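4. How Small Site Owners Choose and Keep Their Themes

4.1 Setting and approach

We wanted to understand how people who run a modest website, usually alone and usually in the evenings, settle on a theme and then live with it. Much of the earlier work looks at professional developers, and we felt (perhaps a little stubbornly, after many conversations with shop owners and club secretaries) that the people who never open a style sheet deserved a closer look too. We therefore sent a questionnaire to users of Givus, a hosted site builder with a fairly large free theme library, and received 266 complete replies. From these we invited 19 site owners to talk with us at greater length, and they were wonderfully generous with their time.

The questionnaire asked how the current theme had been found, what had been changed in it, and what had gone wrong after the most recent update. We left plenty of room for free text, and we are glad we did, as several respondents filled the box to its limit of 1000 characters and then wrote to us separately to finish the story!

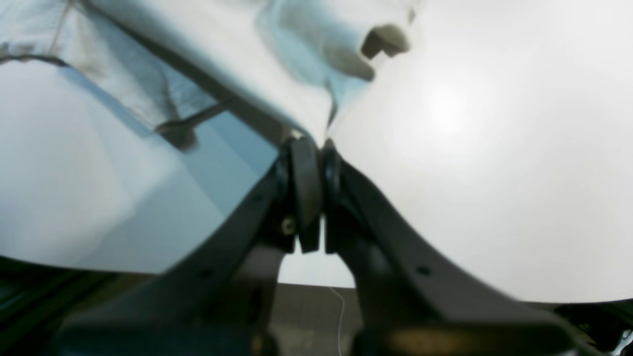
4.2 Choosing by the demo page

Most respondents told us they had picked their theme from its demo page, often in a single sitting. The demo for Kemeys, one of the most widely used themes in our sample, opens with a wide banner and a very short menu, and owners who chose it often expected their own pages to look the same once their text was in place. Their own menus were longer, of course, and their own banners were whatever they had on hand, so the first evening with a new theme tended to be a mixed experience. One owner of a small bakery site described shortening the names of her pages until the menu fit on one line, and then worrying for a week that customers would no longer know what "Bits" meant.

What interested us was how rarely people went back to the library after that first evening. They would rather adjust the content to suit the theme, and some of them became very skilled at it. 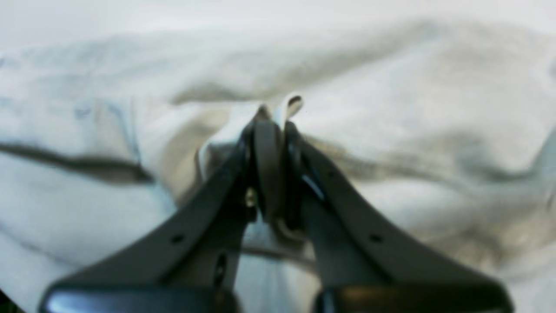 The same patience showed up in the way they handled color and type. Golo, a lighter theme with few settings, offers only a handful of font pairs, and its users seldom complained about this in the questionnaire. In the interviews they spoke of it almost fondly, and two of them said that having fewer decisions to make was the reason their site had been finished at all. Kemeys users, who have many more settings on hand, more often described a page that was still "nearly there" long after launch.

4.3 Living through updates

Updates were the subject on which our interviewees had the most to say, and we could easily have filled the whole paper with it. A theme update in Givus replaces the template files and keeps the owner's settings, but any change typed directly into a template is lost. Owners who had followed an older tutorial were caught by this more than once, and they tended to blame themselves, which we found a bit sad, given how little the update notice tells them. 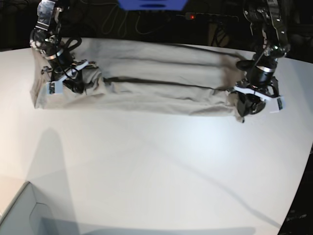

Figure 4. Beige cloth garment on a white tabletop, with a robotic arm at each end.

To see whether a gentler notice would help, we worked with Grirkedier, an add-on that saves a copy of every edited template and shows the differences after an update. We asked our interviewees to use it through one update cycle, beginning in January, and to keep a short diary as they went along. The diaries varied a great deal in length and in mood. Several people wrote only a line or two, while others recorded every step, including the tea breaks.
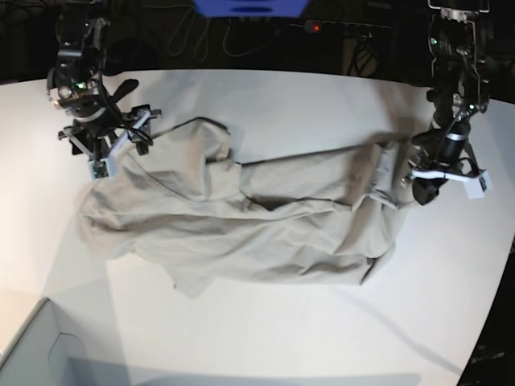
Reading them side by side, we noticed that the saved copy mattered more to people than the view of differences. Few of the diary keepers restored a whole template, yet many mentioned looking to see that the copy was there before they pressed the update button. The view of differences was harder going, particularly for owners who had pasted in code from somewhere else and could no longer say which lines were theirs. We come back to this point in Section 5, where we look at the wording of the update notice itself.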